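Progress report to the Limsakul Fund
Project: Shared laundry and home skills for new tenants, Hudstead and Surnholm
Prepared by: Thanasis Manolakis, project coordinator
Date: 16 Apr 2025

1. Short overview

This report covers the second period of the grant. In the first period we mostly prepared: we made agreements with the two housing offices, wrote the tenant booklet and found the teachers. In the second period the home visits and the evening courses have started in both towns. The work in Hudstead goes well. The work in Surnholm is behind the plan, and I explain the situation in section 4.

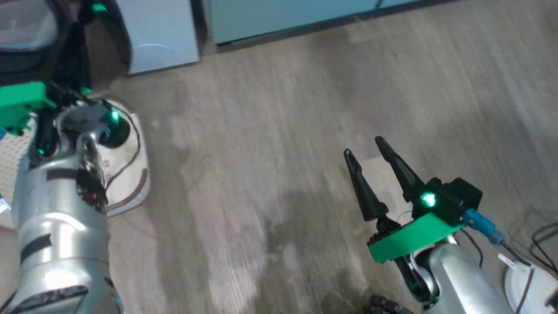
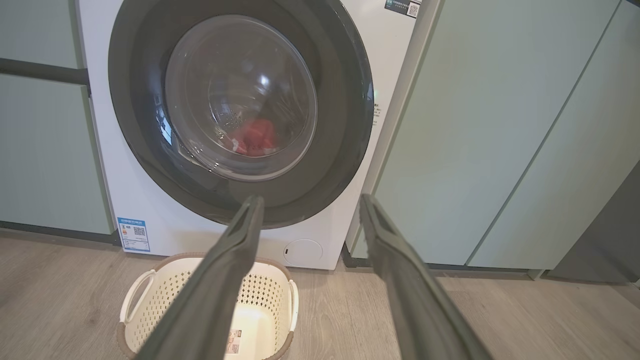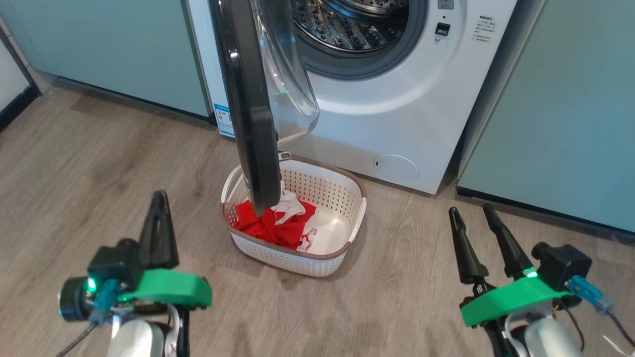 How many tenants have taken part until now?
Until the end of the period 68 tenants have finished the full course, and the plan in the grant agreement was 200 for the whole project.

2. What was done in Hudstead

The Hudstead course has six evenings. The subjects are: reading the lease, heating and airing, water and electricity bills, machines in the home, small repairs, and how to speak with the housing office when something goes wrong. The order was changed one time. In the beginning the evening about bills was the first one, and many people found it heavy and did not return. Now we begin with heating and airing, where everybody has some experience to share, and we put the bills on the fourth evening. Attendance became more steady after this change.

The evening about small repairs is the most popular. The teacher brings taps, hinges and a piece of old door, and the participants take them apart and put them together again. We have bought four extra tool sets for this evening from the materials budget. The tool sets stay at the housing office and tenants can borrow them for three days against a signature. One set came back without the small screwdriver and we have replaced it.

The tenant booklet was printed in the first period in 1,498 copies. From these, 1,398 copies have been given out, mostly by the housing office together with the keys when a person moves in. The remaining 100 copies are kept for Surnholm. We received several remarks about the booklet. The pages about mold are too long and the page about garbage sorting is already old, as the town changed the collection rules in the winter. I have written a new page for the garbage sorting and it is now put loose inside the booklet. For the second printing it will be corrected properly.

3. Home visits

The home visits are a new activity which was not in the first plan, and you approved it in your letter. A visitor comes to the tenant one month after the move and spends one hour there. They look together at the heating controls, the ventilation, the meters and the machines which belong to the apartment. The tenant decides which rooms are part of the visit. If there is a fault that the landlord must repair, the visitor helps the tenant to write the message, but the tenant sends it in his or her own name.

The most common questions in the visits were the following:

How to set the radiators for the night.
Why the bathroom window is wet in the morning.
Which washing program uses less electricity.
Who pays when a built-in machine stops working.
Where to read the water meter.

The question of who pays was difficult for us in the beginning, because the two housing offices have different rules. In Hudstead the landlord pays for all machines which were in the apartment at the start of the lease. In Surnholm it depends on the age of the machine. We asked both offices to give us the rule in writing. The Hudstead office answered in one week. From Surnholm we have the answer by phone, and we still wait for the paper.

For washing, our advice is simple: fill the drum well but leave space for one hand on top, use the lower temperature for normal clothes, and leave the door a little open afterward. Several tenants had been told to use much more detergent than the package says. The visitors now carry a measuring cup and leave it with the tenant if he or she wants it.

4. What was done in Surnholm, and the delay

The Surnholm course started seven weeks later than planned. There were two causes. The room which was promised to us in the library was closed for work on the roof, and the replacement room at the school was free only in the afternoon, when most tenants are at work. The second cause was that our teacher for the evenings about bills took another job in Mumbridge. We found a new teacher, but she needed time to learn the local prices and the forms.

The library room is open again and we have it until the end of the grant. The first Surnholm group has finished and the second group is at its third evening. To recover a part of the lost time we will run two groups in parallel. I must say clearly that I do not expect to recover all of it. Our estimate is that Surnholm will reach its number of participants only if the last group can finish two months after the present end date. I ask for your opinion on this in section 7.

5. Cooperation

The cooperation with the housing office in Hudstead is very good. They now put our course dates in the move-in letter without us asking for it. In Surnholm the contact person has changed two times, and each time we had to explain the project from the start. I have prepared a two-page description of the project, so the next change will be easier.

An adult school in Mumbridge has asked if they can use our booklet. I answered that I must first ask you, as the booklet was paid by the grant. They would pay their own printing and change only the addresses.

6. Budget

The spending on salaries follows the plan. The spending on rooms is lower than planned because of the closed library, and the spending on travel is higher because of the home visits in the villages around Surnholm, where the bus goes only in the morning and late afternoon. We propose to move the unused money from rooms to travel. No other line needs a change. The table with all the lines is sent separately by our bookkeeper, together with the copies of the invoices.

The second printing of the booklet was not ordered in this period. The printer has held the old price for us until the summer, so we would like to order it before that.

7. Decisions we ask from you

We would like to have your answer on these points:

The longer period of two months for Surnholm, without additional money.
The move of the unused room money to travel.
The permission for the adult school in Mumbridge to use the booklet.

8. Next steps

In the rest of April we finish the corrections of the booklet and make the list of the tenants who wait for a home visit. The two parallel groups in Surnholm start after that. In Hudstead we will try one course evening in the daytime for parents with small children, with a person in the next room who looks after the children. The participants have also asked for a short follow-up evening in the autumn, before the heating season. I think it is a useful idea, and I will include a proposal for it in the next report.

Thanasis Manolakis
Project coordinator, Hudstead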